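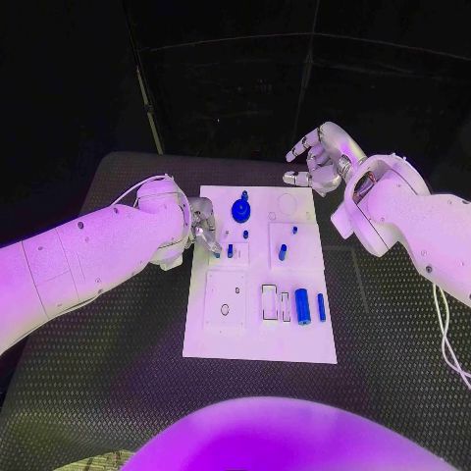

**Lighting a small hall on no money: talk notes, Clavley, 40 min incl. questions**

- say hi, check mic, ask who's run a desk before. hands up
- start w/ the Minulcombe spring show. two lamps, one dead dimmer, everybody's face gray
- point: color before brightness. people buy more lamps. don't
- read the quote from the program if time

**Color**

- warm from one side, cool from the other. oldest trick going, still works
- purple = pretty but eats skin tones. fine for a dance number, awful for a long speech
- gel swatches: PASS THEM AROUND NOW, get them back this time

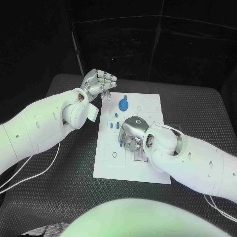 - white costumes pick up whatever you throw at them. test in costume, not in jeans
- story about the wedding dress that went green. keep it short!!

**Angles**

- side light for shape, front light so they can see mouths
- ladder saftey: one up, one holding. say it twice
- old Plolo desk: 34 cues max, so write cues on paper first, cut the ones you can't explain
- fades slower than you think. almost 50 seconds for the sunset in act 2, felt like nothing from the seats

**Dark**

- let the back wall go. black drapes, or just leave it unlit
- spill: barn doors, foil if you have to (the black kind, not kitchen)
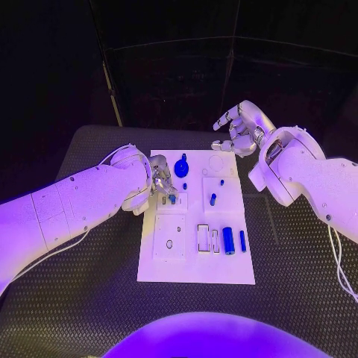

*Purple wash on white, background left dark.*

- ask: where does your eye go? wait for answers
- then the Ó Dubhghaill hall plan, hand out copys
- questions. lights back up before they start
- get swatches back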